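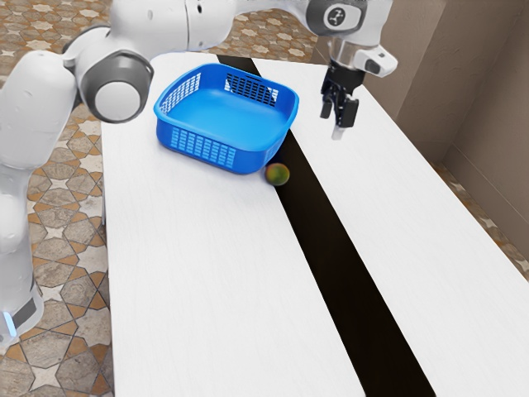
Farncombe Allotment Notes: a dataset of vegetable growing diaries

April 18, 2023 | by the Farncombe notes project
2 min read

Welcome, and thank you for stopping by! This collection holds 2,549 diary entries typed up from 164 notebooks, most of them kept by people growing beans, leeks and (far too many) courgettes on the Moncrieff plots.

Each row has a plot code, a month, the crop and the entry itself, with the spelling left just as the grower had it. Rainfall is only filled in for 6 of the notebooks, so please don't lean on that column too heavily. 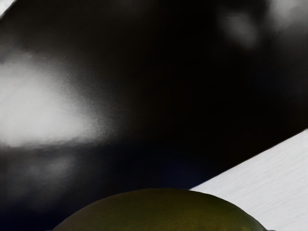
White glare on a glossy black surface.

Entries longer than 400 words have been split in two and share an entry number, so do join them up again before you count anything. September is much the fullest month, what with all the picking and pickling going on, and the winter pages can be rather thin.

You're very welcome to use the notes for teaching or research, and we'd love to hear what you make of them.

Related
Husilska seed swap lists
Rornia orchard records
Moncrieff plot map, plain text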